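Stukov's Ravens, and why I'm not sold

So I finally read the Stukov story everyone in the Ploltthorpe reading circle has been swooning over, and I have my doubts. It runs 3,407 words. I know that because the magazine prints the word count under the title, as if it were a nutrition label.

The setup is fine. A widow, a lighthouse, a letter that shows up every September in her dead husband's handwriting. I like a letter. But by the second page we've had fog, a bell, a locked trunk and a dream about drowning, and I started to wonder if Stukov trusts any of them to be scary on their own. Poe would have picked the bell and driven us nuts with it.

Tipene Rutherford left a comment on my last post saying I'm too hard on modern gothic and that the clutter is "the point, it's a haunted attic." Maybe. I've been in attics. Mostly you want to leave.

The illustrations are another matter. Faulkner did eight of them in pen and what I think is a gray wash, and the one of the stairwell is better than anything in the text. You can't tell if the figure at the bottom is coming up or going down. I went back to it several times. I only went back to the story to check whether the trunk ever gets opened (it doesn't).

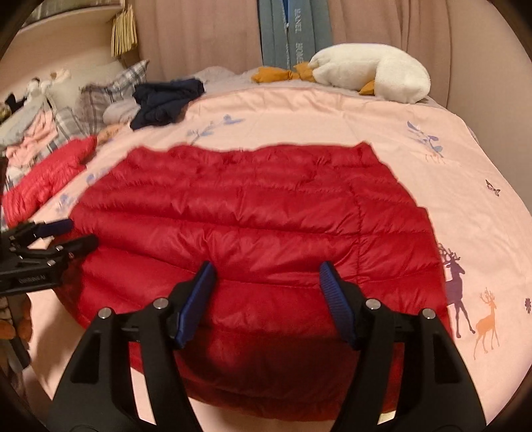
The Zukine edition is supposed to restore a missing ending, and people keep telling me it fixes everything. I'm suspicious of restored endings. Somebody cut it once, possibly with good reason. It also costs about 70 dollars, and for that money I'd want the trunk opened and an itemized list of the contents.

If you've read the longer version, tell me whether the husband is really dead in it. Spoilers are welcome. I'd still hang the stairwell on my wall.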